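12/7/18

Jury duty, or how I lost a week and gained opinions about judges

So the letter came in June, in one of those window envelopes that make your stomach drop, and I did what everyone does, which is leave it on the hall table under a pizza menu for four days. Then I opened it. Juror 204. District Court, nine in the morning, bring identification and something to read.

I had always said I'd love to do jury duty. I have said it at dinners. I've said it to people who were complaining about their own jury duty, which must have been very annoying for them, and I'd like to say sorry to Ailbhe Tully in particular, who got stuck on a fraud trial for most of a winter and had to listen to me tell her how jealous I was.

Anyway, the week's over, the trial's over, and I'm allowed to say that I went and what the building was like and how I felt about it all. I'm not allowed to say what went on in the jury room, and I won't, so if you're one of the three people at work who keep asking, please stop asking. You won't get a case name out of me either. It was a small matter, the sort that never makes the paper, and it was a huge matter to the people in it.

The first thing I learned is that most of jury duty is sitting. There's a big room on the ground floor with rows of blue chairs and a telly showing a home renovation show with the sound off, and you sit in there until a woman with a clipboard calls a batch of numbers. They'd sent out 300 letters for the fortnight, she told us, and you'd be amazed how many people have a bad back. I read a whole chapter of my book and then realised I hadn't taken in a word, and read it again.

The man next to me was called Karim Hamdan and he was lovely. He fixes lifts for a living, for an outfit called Tralix, and he'd brought a thermos and two mandarins and gave me one of the mandarins before we'd even swapped names. He'd been called up twice before and never once been picked, and he was quite calm about the idea of going home at lunch. Whereas I was sitting up very straight like a kid who wants to be chosen for netball.

Well, we both got picked! You walk to the jury box when your number comes up, and the lawyers have a look at you on the way, and they can say "challenge" and send you back again without giving a reason. They challenged a bloke in a very nice suit and a girl with pink hair. I have no idea what they had against either of them. I'd worn my grey cardigan, which Mum says makes me look like I run a library, and nobody said boo.

And then you're in it. You swear the oath or make the affirmation (I affirmed, Karim swore on the Qur'an) and the judge turns her chair a little and talks to you, and I hadn't expected that part at all. I thought judges talked over your head. This one spoke to us as if we were sensible adults who'd dropped in to help, and explained what "beyond reasonable doubt" meant, and then rather wonderfully explained that she wasn't really supposed to explain it. It's ordinary English, she said, and we were to give the words their ordinary meaning. I wrote that down on my pad and underlined it twice.

I won't go through the evidence. What I will say is that real trials are slow – so slow – and nothing like the telly. Nobody jumps up. Half a morning went on whether a document had been put in the right folder. One of the barristers had a cold and kept asking for a moment. There was a bit after lunch on the second day when the air con packed it in and I had to pinch the inside of my wrist to keep my eyes open, and I felt awful about that, with the poor man sitting over there in his good shirt.

The breaks saved me. You get a morning one and an afternoon one, and sometimes an extra one when the lawyers need to argue about something you're not allowed to hear. I drank more tea that week than I had in the whole month before it. I'm usually a one-cup person.

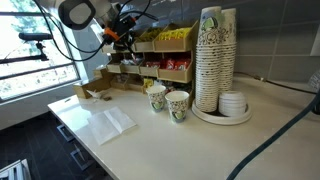

Cups, cups and more cups.

Where was I. Judges.

So before this I'd never thought much about where judges come from. If you'd asked me I suppose I would have said there was an exam. There isn't! The government of the day picks them. The Attorney-General takes a name to Cabinet, the Governor signs it off, and there's your judge, until she turns seventy-something and has to retire. No vote, no hearing, no grilling on the news. I only know this because I went home on the second night and looked it up (general reading only, nothing to do with the case, they're very firm on that and so am I).

And my first reaction was, hang on, that's a bit cosy. One lot of politicians choosing the people who are meant to keep an eye on politicians. You look at the Americans at the moment, with another seat going on their Supreme Court and everyone tearing strips off each other over it, and at least they're having the row out loud. Every taxi driver in Ohio can probably name half the bench. I couldn't have told you the name of one High Court judge in this country before last month, and I've got a degree.

But then I kept turning it over on the bus, and I've come around a fair way. I don't think I want to know their names. I sat under that judge for four days and I couldn't tell you which way she votes. I couldn't tell you if she's religious or where she grew up or what she thinks about anything except document folders, which she was pretty sharp about. If she'd had to get up and promise things to people to land the job, I'd have been sitting there wondering which promise I was watching.

Ailbhe doesn't agree. We had dinner at Celau once it was all finished (get the eggplant) and she reckons I've got a crush on the judge and it's clouding my thinking. Her view is that there ought to be a proper independent panel that draws up a shortlist in public, and the government should have to pick off the list or explain why it didn't. She says plenty of places do it that way and the sky stays up. And to be fair I couldn't come up with a good reason against it, apart from not wanting her to win before the mains arrived.

What I'd settle for is a bit more daylight. Put the job in the paper. Say what you're looking for. Tell us when you've appointed someone and what they've spent their life doing, in words a person can follow. I went looking for the announcement when our judge was appointed and it was four lines long, and two of those were about the judge before her.

The other thing I can't stop thinking about is money, and I don't mean the juror's allowance, although ha. I mean the building. There was a bucket in the corridor. Our jury room had a window that wouldn't shut and a heater that wouldn't turn off, so you picked your side of the table depending on how you felt. The court officer, who was a gem, told us her list of cases waiting for a date was up to 814. That's 814 lots of people lying awake at night. There was a by-election out our way in Mundora not long ago and I had every candidate on my doorstep, some of them twice, and we talked about roads and the hospital and the smell from the creek, and not one of them brought up the courts. I didn't either. I would now.

I'd love to know if anyone reading this has ever had a pollie bring it up unprompted. Tell me in the comments. I don't think there are votes in it. If you've never been inside one of those places you've no reason to care, and the people who have been inside mostly want to forget it.

Some practical bits, for those who've got the letter on the hall table:

Open it. Mine had a date to reply by and I only just made it.

Take a jumper even if it's warm out, and take your own pen. The ones they give you are shocking.

Park at Bae Street if you're driving and get there before eight, or just take the bus like I did after the first day and the forty-dollar lesson.

You can ask to be excused and they're pretty decent about it. A young mum in our lot put her hand up and was let go in under a minute. But if you can go, go.

Don't look things up. Really don't. The judge told us about a trial somewhere that had to be started all over again after a juror went home and got on the internet, and you could hear a pin drop in there.

Be nice to the court officer, who runs the whole show as far as I can tell.

When it was done the judge thanked us, and we filed out the back way and stood on the footpath in the wind not quite knowing what to do with ourselves. Twelve people who'd been shut up together all week. A few of us shook hands. Karim had to get to a lift that was stuck across town. I walked to the bus and sat there with my bag on my knees, and I missed my stop, and had to walk back up the hill from the servo.

I'm off the list for a few years now, apparently. Back to the garden next week, I've got photos of the broad beans and a question about aphids.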